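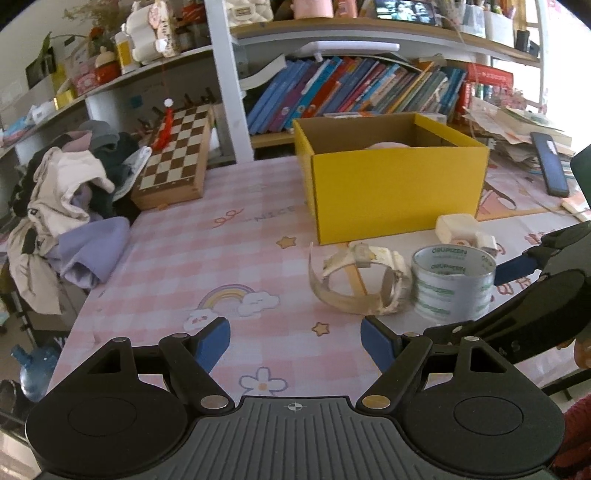 Wornthorpe were asking which pads she meant to start with, the blue or the grey, and whether she could have a figure for them by Thursday. The message had come in overnight. It was written the way all their messages were written, with no greeting and the question first.

She typed back that she would start with the blue and that she would see about Thursday.

The list was taped inside the cupboard door. Tape roll, soft toy, chess piece, pen, cardboard strip, and so on to the bottom. Each object was to be picked up and put in the box with the right hand, then again with the left, then with both. After that you changed the pads and did the lot over. Clorno made the grey ones. The blue came from Prasside and cost more, and that was the reason Wornthorpe wanted a comparison before they put in the big order.

She had been a seamstress for a long time and then a receptionist for a short time. The ad had asked for steady hands.

The first session went slowly. She had got used to the grey pads over the winter and had learned to squeeze late, when the tips were already past the middle of the thing. The blue ones took hold sooner. Twice she closed on the edge of a toy before she was ready and carried it to the box by its ear. It counted as a pick, under the rules, so she wrote it down as a pick and put "ear" in the margin.

By ten she had stopped thinking about the squeeze. The kettle clicked off in the kitchen and she let it sit.

Her sister rang while she was writing up.

"Are you playing with the claws?"

"I'm working."

"What's it today?"

"New rubber on the ends."

"Is it better?"

"I don't know yet. It's a different colour."

Her sister wanted to know if she was coming for tea on Sunday, and she said she was, and they talked for a while about the neighbour's fence.
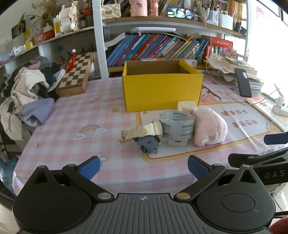
She did the pens after that. Pens were the worst of it with any pad. They rolled, and if you came down at an angle they shot off sideways and you had to get on your knees to find them. With the grey pads she had a method, which was to pin the pen against the cloth and drag it toward her until it turned. With the blue she tried the same method and the pen stayed where it was, gripped too well to turn. She had to learn to let go a little. She wrote that down too, in more words than the column had room for.

There was an argument going on at Wornthorpe, from what she could tell. One side held that the pads hardly mattered and that the controller should do the work. They had a new one called Gebru that was meant to feel a slip and tighten up by itself. The other side said no controller could fix a bad fingertip. Both sides copied her in. She had no opinion on Gebru, never having used it, but she had hemmed a lot of satin and knew what it was to hold a thing that didn't want holding.

In the afternoon she added it up. She had made 76 picks with the blue pads and lost 8 of them. She got out the sheet from November to see what the grey had done, and found that in November she had been using a different list, with no pens on it. She sat and looked at the two sheets side by side. Then she took the blue pads off, all four of them, and put them in the saucer so they wouldn't roll under the shelves.

She would have to do the grey again from the start. She put the kettle back on and copied out the order for the morning.

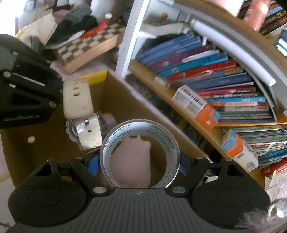

Thursday

The grey pads went on stiffly, as they always did, and one had a nick in it that she didn't remember. She used it anyway and made a note.

It took her until two. The pens went well with the old method and the tape roll went badly. It slid down out of the tips three times in a row, and the third time it ran along the floor and out into the hall. She found she was annoyed on the blue pads' behalf.

When it was done she sent both sheets and a paragraph. She said the blue were better on anything round or heavy, the grey were better on pens, and a person needed 30 minutes to get used to changing from one to the other, so the first half-hour of either sheet should be thrown out.

The answer came while she was folding the washing. They asked if she could do it all once more, with one of each.

She went and got the saucer.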